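Home Explore Notifications Lists Profile
Search posts Try searching for people, topics, or keywords

Thread: can machines do chores yet. Linen edition. I spend my working days on two-arm manipulation, so expect a bias toward cloth and away from vacuuming.

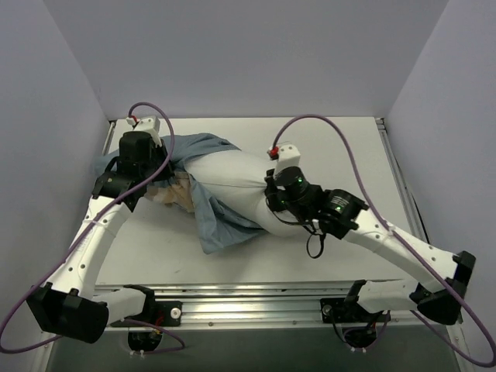
2/ The short version: a pair of arms can do a good number of individual chores, on a good day, on a table, with one type of object. What they can't do yet is a house. The long version is below and it is mostly about pillowcases.

3/ Why pillowcases. It's a chore with two soft objects, where one has to end up inside the other. Any adult does it half asleep. I rate it harder than folding a towel and easier than a fitted sheet, and I'll get to fitted sheets near the end.

4/ Break it down the way a planner would. Find the opening. Get one finger layer inside it. Keep it open. Bring the pillow end in. Advance the pillow while the case moves the other way. Seat the corners. Close or fold over the hem. Seven steps, five of which involve contact you can't see well.

5/ Step one is where most of the time goes. A pillowcase lying on a table has two layers and four edges, and three of those edges are closed. From overhead they look almost the same. People settle it by touch, rubbing the layers between thumb and finger. A parallel gripper has to settle it by looking, or by picking up an edge and seeing what comes with it.

6/ Picking up one layer of two is its own small research field. Pinch too shallow and you get nothing. Pinch too deep and you get both layers and have closed the bag you were trying to open. The window on thin cotton is a few millimeters. On flannel it's more forgiving. On satin I wouldn't bet on it.

7/ The pillow is the other problem. It changes shape wherever you hold it. Pinch the middle and both ends swing. Pinch a corner and the filling moves away, and you're holding a flap of ticking. Rigid-object planning gives you a pose for the object. A pillow has no pose worth writing down, only a rough long axis and a place you happen to be holding.

8/ So you close the loop on images, at whatever rate you can afford, and let a learned policy decide the next short motion. That part works much better than it did a few years ago. It's the main reason I'm willing to write this thread at all.

9/ Numbers, from our own bench in Suton. Task: standard pillow, standard case, both on the table, start positions shuffled by hand. Success means pillow fully inside, hem past the end of the pillow, nothing on the floor. Time limit 600 seconds.

10/ Result over our last evaluation block: 76 percent. Median time on the successful runs, 169 seconds. I do it in under 20 and I am not a fast bed maker.

11/ Before anyone quotes the 76: same pillow model, same case model, same table, same lights. It's a measurement of that setup. Change the case to one with an envelope flap at the back and the number drops far enough that I'm not going to post it until we've run it properly.

12/ Failure breakdown, in order of frequency. Grabbed both layers at the opening. Pillow went in rotated and jammed on the diagonal. Case slid off the corner on the second regrasp. Ran out of time while making small useless tugs. The last one is the most annoying to watch and the easiest to fix.

13/ The small useless tugs deserve a post. A policy trained on human demonstrations learns that people tug the case at the end to straighten it. It doesn't learn when to stop, as the demos end right there and contain very little of "done, hands off." We added longer tails to the demos. It helped.

14/ Force. Our grippers have motor current and that's it. You can tell a firm pinch from an empty one. You can't tell one layer from two on thin cotton. Fingertip sensing would help and the parts exist. They also wear out on fabric, and then you're recalibrating on a chore that was supposed to save labor.

15/ Two arms versus one. For this task I consider two the minimum. One holds fabric while the other moves filling. With a single arm you need a fixture, a hook or a clamp, something to hold the opening. That's a perfectly good answer in a laundry plant and a silly one in a bedroom.

16/ Which brings me to the shop floor. Commercial laundries don't ask for a general machine. They ask for one that takes a bin of like items and feeds a line. The Kallio people went that way: clamps, a rail, an air jet to open the case, barely any learning in it. It does pillowcases and only pillowcases. I've seen it run and it would embarrass my bench on throughput.

17/ It would also stop dead if you handed it a duvet cover. That's the trade and it's a reasonable one. If you have a large volume of identical linen, buy the dedicated machine. If you have two beds and mixed bedding, no machine at any price I know of pays back.

18/ The Flulby demo gets sent to me a lot, so: yes, the motion is real as far as I can tell. It is also played back at a higher speed than it was recorded. Look at how fabric falls when it's released. Cloth dropping too quickly is the best speed gauge you have in any chore video.

19/ More things to check in a chore video. Does the item start in a heap or laid out? Is there a cut between pickup and result? Does the same item appear in every clip? Is the end state shown from both sides? A case can look finished from the front with a corner of the pillow folded back on itself inside.

20/ Hardware is no longer the main limit, in my opinion. Arms light enough to work near people can lift a pillow. Cable management still eats more of my week than I'd like. Anything that moves through its full range all day will eventually find a cable to snag. But none of that is what stands between us and a made bed.

21/ What does stand there is recovery. A person who drops the case picks it up without noticing that anything went wrong. Our policy recovers from slips that appear in training and stares at the ones that don't. Case on the floor is the simplest example. The floor isn't in its world.

22/ Reset is the other one that gets left out. Every trial starts with a human stripping the pillow and tossing both items back down. Taking a pillowcase off is easier than putting it on, and we have a policy for it, but chain the two and errors add up. Longest unattended run so far ended when the case landed inside out.

23/ Inside out is a whole separate task, by the way. Detecting it means finding seams. Fixing it means reaching in to the far corners and pulling through. We haven't started. I'd say it's closer to the fitted sheet than to the pillowcase.

24/ Fitted sheets, as promised. Four elastic corners, a mattress that doesn't move, a workspace bigger than any tabletop arm can reach. You need a mobile base or two, and tension has to be kept on one corner while you walk to the next. I don't expect to see it done reliably in an ordinary bedroom soon. I'd be glad to be wrong.

25/ Current scorecard, mine, linen only. Towels and washcloths: doable, slow. T-shirts from a flat start: doable. T-shirts from a heap: improving. Pillowcases: see 10. Duvet covers: demos only. Fitted sheets: no. Socks: matching is easy, turning them right side out is not.

26/ If you're choosing a bench task for a new lab, I'd pick this one over folding. Folding has a flat, planar intuition that lets you cheat with fixed waypoints. Insertion with two deformables punishes that right away. The materials also cost next to nothing.

27/ We're porting the eval to the Storkari arms next, mostly to see how much of the 76 belongs to the policy and how much to our particular grippers. Narrower fingers there, so I'm expecting better single-layer picks and a worse hold on the pillow. Will post whatever comes out, target is November.

28/ Questions I already know are coming. No, it doesn't do body pillows. Yes, we tried a stiffer pillow; insertion got easier and corner seating got worse. No, the dataset isn't public yet.

Replies

linen_and_lint
I ran a hotel laundry for years. The inside-out ones were always the bottleneck for us too. We had one table that did nothing else.

pidloop
What control rate on the arms? And is the time limit wall clock or does it exclude inference?

 author reply
 Wall clock, inference included. Rates will be in the writeup, they differ between the arms and the policy.

quietbackhand
My method is turn the case inside out, grab the pillow corners through it, flip. Has that been tried? Seems like it skips the hunt for the opening.

 author reply
 Tried it once by teleop. The flip needs both corners held through fabric while the rest falls over your hands. Our wrists are bulky and the cloth hangs up on them. Might be worth another go with smaller ones.

overlock3
169 seconds is fine if I'm not in the room

tern_harbor
Post 18 ruined a number of videos for me, thanks

Show more replies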